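12th January

Feet up at last, tea going cold, and I've promised myself I'd write this down before I forget what I think. I've been going back and forth all day on whether a machine will ever do my towels for me, and I've changed my mind at least twice since lunch.

It started because Piyumi Bhuiyan rang while I was peeling potatoes and asked if I'd still swap my washing machine for a robot that does the whole job, start to finish, which is what I told everyone at her birthday in September. (I'd had two glasses of wine and a very long week at Wendside.) I said yes, obviously! Then she asked which bit of the job I meant, and I stood there with the peeler in my hand and couldn't answer her. The washing part has been done by a machine since before I was born. So has the drying, if you've got the room and can face the bill. What's left is me, standing at a table, folding. And carrying. And finding the other sock.

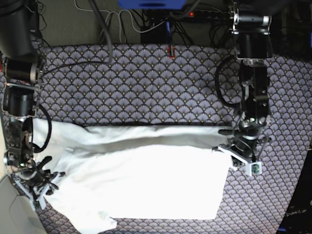
Folding is the bit I'd pay for. I must fold more cloth in a week than I write words, what with the holiday lets at Wendside and then our own heap waiting when I get in, and I do it without a thought in my head, which I'd always taken to mean it was easy. I'm less sure now. Put something big and white down on that lovely fan-patterned cloth, with one arm coming in from the left and the other from the right, and all the little decisions I make without noticing are suddenly sitting there on the table. Where's the corner? Is that lump at the left a proper fold or is it just rumpled? The long raised band across the top looks rather respectable to me, I'd have been pleased with that when I was learning. But the lower left is the sort of muddle I'd give a good shake, and a good shake is exactly what I can't picture a pair of arms doing. I flap a sheet twice and it more or less sorts itself out. I don't know how you'd put that into a set of instructions. I tried explaining it to Mum once, over the phone, and she's been flapping sheets for sixty years and she couldn't follow me either.

I did 106 bath towels on the last big changeover at Wendside. I know the number because it was on the laundry slip and I was cross enough to keep it. I had the radio on and I was chatting the whole time and I still got them into the cupboard before the first car pulled up. So speed matters, that's my first point. If the machine is slow but does it overnight while I'm asleep, fine, I don't mind at all -- I wouldn't be watching. If it's slow and I've got to stand next to it in case it gets in a knot, then I may as well fold the thing myself and save the electric.

Piyumi's answer to all this was that people said the same about dishwashers. Her gran in Tevesstead wouldn't have one in the house for years, and then she got one and talked about nothing else. Fair enough. But a plate is always a plate. It goes in the rack the same way up every time. A towel is a different shape whenever you pick it up, and that's before you get to fitted sheets, which I'm convinced were designed by someone who'd never owned a bed.

After tea I got the bedding down off the airer and tried to pay attention to my own hands for once. I pinch. I'd never noticed! Thumb and finger, just a tiny bit of cloth, and then I slide along the edge until I feel the corner come. I don't look for the corner, I feel for it. Halfway through the pillowcases I was concentrating so hard that I dropped one on the dog.

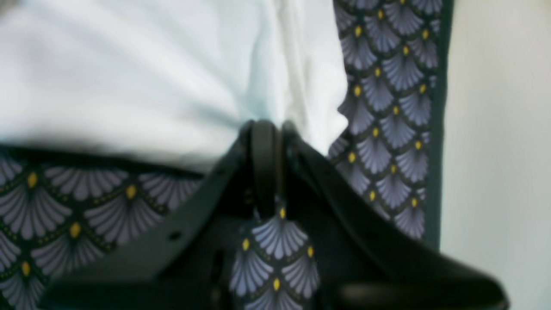 *Two black fingertips, one good pinch of cloth.*

So I'll give them the pinch. I keep coming back to that. If you can take hold of a bit of cloth neatly, you've got the start of every job in the linen cupboard, and the rest is knowing where to go next. The worry I have is picking up two layers when you only wanted one. I do it all the time with the thin pillowcases, and I only know because it feels wrong, a bit too thick. I'd love to know what a machine goes by.

What would I hand over tomorrow, if I could? Flannels and tea towels, no question. Then bath towels, once I trusted it. Not the duvet covers, and nothing with buttons, and certainly not Dad's good shirts. I'd want it to put things away as well, mind, and our airing cupboard door sticks, so good luck to it.

Piyumi's bet me a cake from Tokoswood that I'll have something folding my towels before I retire. I've said yes to the bet. There's still a basket of socks on the landing and I'm leaving it until the morning.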